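Shop-floor chores: second progress report
Prepared by Peninah Mohamedi for Dumitrescu, February

Purpose

The question set at the start was whether a machine can take over small shelf jobs in a general household goods store, and if it can't yet, how far off it is. The first report covered floors and cartons. This one covers straightening, sorting and refilling.

Where we are

The Masto arm is set up in the workshop at Bamatton with a full bay of shelving. It can now pick up plastic basins, boxed goods and most rigid packets, and put them down facing the right way. The Clollel software picks the order of the jobs and stops the arm when it loses track of an item. Both changes agreed last quarter are in.

Results are uneven. Basins and boxes are close to being useful. On the last full run the arm reset a shelf of 18 boxed items with one stop, and a person cleared the stop in under a minute. Soft packets are slower. The arm squeezes them to be sure of its grip, and the contents don't always like it.

Pens and other thin stationery are the weak spot. Of 18 attempts to lift one pen out of a group and stand it in a holder, 7 worked. Most failures came at the start, when the gripper took hold of two pens or pushed the group apart. The rest came at the holder, where a small error in angle is enough to miss the hole. We have changed the finger pads once and will change them again before the next trial.

Sorting by colour is easier for the software than for the arm. Strong colours are told apart well. Pastels under store lighting are still mixed up, mainly lavender and pale blue.

What people do that the arm can't

We went back to watching the job done by hand, as the steps we had written down were too simple. A person steadies a group with one hand and works single pens with the other, often by feel. Our arm works alone and has no second hand to hold things still — this now looks like the main gap.

Pens at the shelf, sorted by hand and handled at the display stand:
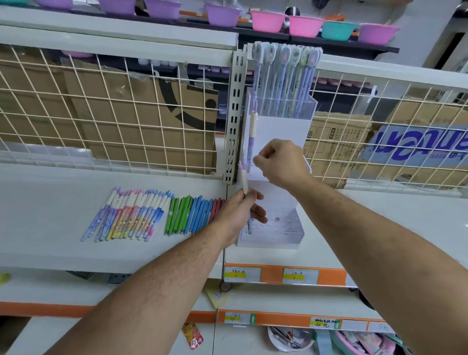
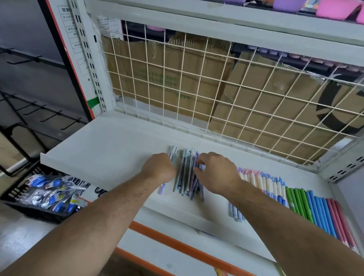
The budget has $2000 left in the equipment line. I would like to put it towards a simple second gripper that only holds and steadies. It doesn't need to be clever. If that is approved by Friday, the part can be ordered with the new finger pads and fitted in the same week.

I don't recommend a store trial for stationery yet. A supervised trial with basins and boxes, outside opening hours, is reasonable, and two store managers have said they would have us in before 7 in the morning.

Still to do

Repeat the pen trial with the second gripper and the new pads.
Redo the colour tests under the same lights the stores use.
Write up the time a person spends clearing stops, which was left out of the first report.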